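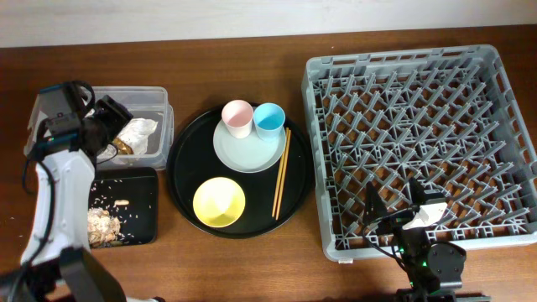 Organics, part 2. Last time was where food waste comes from, this time where it goes and what happens to it on the way. Quick recap first: food waste is wet, heavy, goes bad fast, and almost never shows up alone. It comes with wrappers, string, stickers, toothpicks, paper. The paper is the one people argue over. Look at the crumpled white napkin or tissue in the clear container, partly wrapped around a brownish food scrap. Which stream? Not paper recycling. Food-soiled paper is out for the paper mill whatever the container says on the side. For most compost sites it's fine, even welcome (dry carbon, soaks up liquid). For some digesters it's a nuisance, see below. So the same item is a contaminant or a help depending on which plant is at the end of the truck route. Keep that in mind for the whole unit.

Terms, use them properly on the final

Feedstock = what goes in the front gate of the plant.
Contamination = anything in the feedstock that the process can't use. Always relative to the process.
Residual = what's left after sorting and has to go to landfill or burner.
Capture rate = share of the food waste produced that ends up in the food waste bin. NOT the same as contamination. People mixed these up on the quiz, a lot. A town can have high capture and filthy bins. Or very clean bins with hardly anything in them.
Diversion = by weight, kept out of landfill. Wet food makes diversion numbers look great. Careful.

The three routes

1. Composting, open windrow. Long piles, turned by machine. Cheap, needs land, smells if done badly. Yard waste goes this way nearly everywhere. Food waste less often, because of rats and birds and neighbors. Many permits don't allow meat or dairy in open piles.

2. Composting, in-vessel or covered. Closed tunnels or piles under a cover with air blown in from below. Temperature held high long enough to knock down pathogens and weed seeds. Costs more. Takes mixed food waste and soiled paper without much fuss. After the hot phase the material still has to cure outside. Skipping the cure is the classic mistake, the compost looks done, then heats up again in the customer's pile or burns the seedlings.

3. Anaerobic digestion. No oxygen, tank, microbes make gas (methane plus CO2), gas gets burned or cleaned up. Leftover is digestate, which is wet and has to go somewhere. Likes wet, fatty, sugary stuff. Doesn't do much with wood. Paper fibers can float and mat on top in some tank types, hence the nuisance note above. Depackaging machine at the front end will squeeze food out of wrappers but also chops plastic small, and small plastic is worse than big plastic. You can pull out a whole bag. You can't pull out confetti.

Draw the three on one page with inputs on the left and outputs on the right. Will be asked.

Carbon and nitrogen

Browns and greens, you know this from the garden. Browns = carbon heavy, dry, bulky: leaves, wood chips, cardboard, napkins. Greens = nitrogen heavy, wet: food, grass, manure. Coffee grounds are a green even though they're brown. Eggshells are neither really, mostly mineral, break down slowly, harmless.

Too much green: pile goes slimy, air can't get in, ammonia smell. Too much brown: pile sits there doing nothing. Fix for the first is wood chips and turning. Fix for the second is water and more food.

Structure matters as much as chemistry. Shredded paper has the right carbon but packs flat when wet. Chips hold the pile open. So a pile can be right on paper (sorry) and still go sour in the middle. Stick a hand in, or a probe if you value your hand.

Moisture test: squeeze a fistful. Should feel like a wrung-out sponge. A few drops ok. A stream, too wet. Falls apart in dust, too dry.

Case 1: Nolthorpe

Town of 2,362 homes on the route. Went from a voluntary drop-off site to curbside pickup of food waste. Small kitchen pail plus a larger outdoor bin. Paper liners handed out at the start, then residents had to buy their own. What happened: capture jumped at the start and then sagged once the free liners were gone. Contamination went UP at the same time. People who still took part had switched to ordinary plastic bags.

Town's first answer was a leaflet. Little effect. Second answer was tags on the bins, left by the crew, one line, "plastic bag found, please use paper or no liner". Better. Third answer was putting liners back in at the town's cost. Best of the three, and cheaper than the extra screening at the plant when somebody finally ran the numbers. The handout has the cost table, I won't copy it here.

Points to take from Nolthorpe:
- the yuck factor drives everything. Smell, flies, washing the pail. If the pail is gross people stop.
- feedback at the bin beats feedback by mail
- the cost shows up at the plant but the cause is in the kitchen, and those are two different budgets

Also worth noting the freezer people. A fair number of residents kept scraps in the freezer until pickup. The survey didn't ask about it, they wrote it in the margins. Good lesson on survey design, leave room for the answer you didn't think of.

Case 2: Grondov

Different animal. Apartment blocks, shared bins in a yard or basement. 1,005 apartments in the trial. Shared bins mean no tags, you can't tell whose bag it is. Contamination up to 86 percent of bags with something wrong in the worst block (that's bags with ANY wrong item, not weight. By weight it was far lower. Always ask which one is being quoted).

What they tried: locked bins with a key card. Fewer people used them but what came in was much cleaner. Is that a success? Depends on what the plant is short of. The Grondov plant was a digester with weak front-end sorting, so clean mattered more than plenty. With a windrow site and a good screen you might choose the other way. There is no right answer on this one, I want to see the reasoning.

Second thing, placement. Food bin next to the trash bin, same distance to walk. Where the food bin was on the far side of the yard it was basically unused in winter. Seems obvious. Was not obvious to whoever drew the yard.

Liners and labels

Compostable, biodegradable, degradable, plant-based. Four words, not the same thing.
Degradable: falls apart. Into what, not stated. Ignore.
Biodegradable: microbes can break it down, some time, some where. No time limit. Mostly useless as a label.
Compostable: tested against a standard, under industrial conditions unless it says home.
Plant-based: says where the carbon came from. Says nothing at all about where it's going. Plenty of plant-based plastic is chemically the same as the regular kind.

Plants often refuse even certified bags. Reasons: picking line staff can't tell them from plastic at belt speed, the hot phase is shorter than the test period, and digesters pull films out at the front regardless. So "accepted" lists differ from town to town and residents who move get it wrong in good faith.

In the lab last November we buried liner squares in the covered pile for 12 weeks. Paper: gone, couldn't find it. Vornura bag (compostable film): lace, then small bits, mostly gone. Ordinary bag: came out needing a rinse. One pile, one season, don't over-read it.

Where the numbers come from

Waste composition study = someone tips out the bags and sorts by hand. Still the best method. Slow, smelly, costly. Common problems:
Sample taken in one season only. Melon rinds in summer, pumpkins in fall.
Moisture moves. A wet loaf makes the napkin next to it weigh more, and now your paper fraction is too high and your food fraction too low.
Mixed items. Half a sandwich in a wrapper is what, food or packaging? Pick a rule before you start, write it down, stick to it. Changing the rule halfway is how you get two studies that can't be compared.
Avoidable vs unavoidable food waste. Potato peel? Depends who you ask and how they were raised. Report the split but say how you made it.

Kitchen diaries are the other method. Households write down what they throw out. Always comes in low, people forget and people also behave better while they're being asked. Useful for reasons (why was it thrown out), poor for amounts.

Reading and to do

Bowen chapter on organics, skip the section on landfill gas, that's next unit. Read the bit on odor twice, it is short and the final leans on it.
Nolthorpe and Grondov sheets, both in the folder.
Problem set 4. For question 3 state whether your contamination figure is by weight or by item or it doesn't get marked. Show units all the way throgh.
Bring gloves next class if you want to handle the samples. Closed shoes regardless. We start at the loading dock, not the classroom.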